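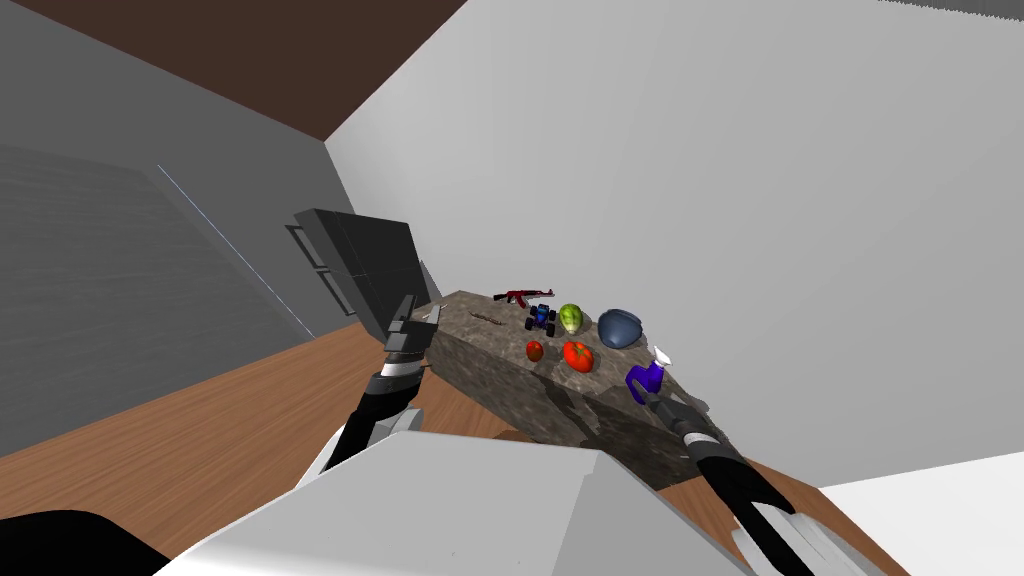

# Why Is Granite So Speckly?

Have you ever put your nose right up close to a granite countertop, or a big old stone step outside a library, and noticed that it isn't really one color at all? From across the room it might look plain gray or brown. Up close it's all dots and splotches and tiny sparkles, like somebody shook a pepper pot over it! Those speckles have a story, and it's a long, slow, hot one, so get comfortable.

## It starts way down deep

Under your feet there is dirt, and under the dirt there is rock, and it gets hotter and hotter the farther down you go. In some places it's so hot that the rock melts into a thick, gooey stuff called **magma** (say it "MAG-muh"). When magma bursts out of a volcano we call it lava, but lots of magma never makes it out. It gets stuck underground, miles down, with a great heavy blanket of rock on top of it.

And what do blankets do? They keep things warm! So the stuck magma cools very, very slowly. A bowl of soup takes a few minutes to cool down. A big pool of magma can take many thousands of years.

## Growing crystals

While the magma cools, little solid bits called **crystals** start to grow in it. Each kind of crystal is made of its own kind of **mineral**, and each mineral has its own look. The slower the cooling, the bigger the crystals can get, and that's why you can see the ones in granite without a magnifying glass (although a magnifying glass is a lot more fun).

Next time you find some granite, see if you can spot these:

- **Quartz** looks gray or a bit like cloudy glass.
- **Feldspar** is often white, cream or pink. There's usually more of this one than anything else.
- **Mica** comes in thin, shiny flakes, and it's what makes granite twinkle when you move your head.

You may find some black specks too. Those might be dark mica, or a mineral with the wonderful name of hornblende.

## How does it get up here?

Good question! Kaede Nishimura, who is seven, asked me that very thing on a rock walk in Urkamthorpe last June, and I was so pleased I nearly dropped my sandwich. The answer is that rain, wind, ice and rivers wear away the land on top, a crumb at a time, over millions of years. The ground gets pushed up from below as well. In the end the granite is sitting out in the sunshine, and people can cut it into blocks and polish it smooth.

Granite is wonderfully tough, so people use it for curbs, bridges, statues, and yes, kitchens.

## Try it: a granite sandwich cookie

You'll need a grown-up to help with the melting. Melt 3 big spoonfuls of white chocolate chips and let them cool for a minute or 2. Stir in some crushed pink cookies, some raisins and a pinch of sugar sprinkles, then spread it all on baking paper and put it in the fridge. When it's hard, break it in half and look at the edge. Which bits are your feldspar? Which ones are your mica? Draw your "rock" before you eat it, and then share a piece with whoever helped you wash the bowl.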